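Bread bowl, cutting mat, other small things

Thu 28 July

I have been meaning to write about the green cutting mat for a while. It came up again this week when Zsófia Fekete asked me which one to buy for her sewing table, and I realised I had more to say about mats and bowls than would fit in a message. So it goes on the blog.
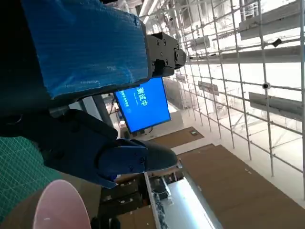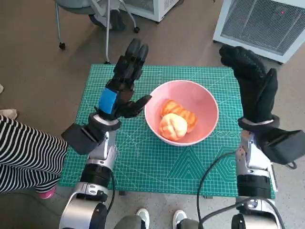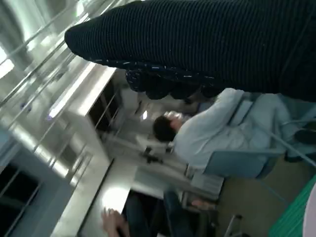 The bowl and the two buns are in the middle one.

The bowl is the kind of pink I would not have picked out of a catalogue, but I have come round to it. It is ceramic, it narrows towards the foot, and anything brown or orange looks good in it. The long ridged one at the back is the one people ask about. The round one in front, with the folded top, gets taken for a stuffed bun. I would put either of them on a breakfast table and leave them there.

Now the mat. A self-healing mat is meant for knives, and most people buy one for paper or fabric. I use mine far more as a plain work surface. Things don't slide on it, and a bowl put down on it makes hardly any noise. The lines are handy even if you never cut anything, as you can put an object back where it was without measuring.

What I told Zsófia:

Buy one size bigger than you think you need. My first was a small one and I was forever working off the side of it. I gave it to Tamás Katona, who keeps it under his soldering things, which is not what it is for.

Keep it flat. I stood one on end behind a radiator for 5 days and it never lay down properly again. I tried books on it, then warm water and books. The corners still lifted. It went under a plant pot in the end.

Wash it with cold or lukewarm water and a drop of washing-up liquid. Crumbs get into the cuts if you leave them, and a soft brush will bring them out. Don't use anything gritty, it takes the printed lines off.

Don't put a hot pan on it. I know two people who have done this and both of them knew better.

As for brand, I don't think it matters much. I had a Losis one for seven years and now have an Antal, and the only difference I have noticed is that the Antal lines are easier to see in bright light. Bright light does matter. If you work near a lot of windows, go for green over black or white. White glares and black shows every bit of dust.

Orsolya Illés wrote to ask where the bowl came from. I'm afraid I don't know. It was in a box of kitchen things along with three saucers that didn't match it or each other. There is no mark that I can find. If you want something close, try the second-hand shops before the big ones, and look for a thin rim. The thick-rimmed ones are heavier and they chip just as easily.

The other thing on my list was chairs, but I haven't made up my mind about those. I have been sitting on a borrowed one in the evenings and my back has opinions about it. I will do a separate post in August when I have tried the one Devendra Sengar is getting rid of.

Comments are open again, by the way. The spam filter was eating all of them, including two from my sister.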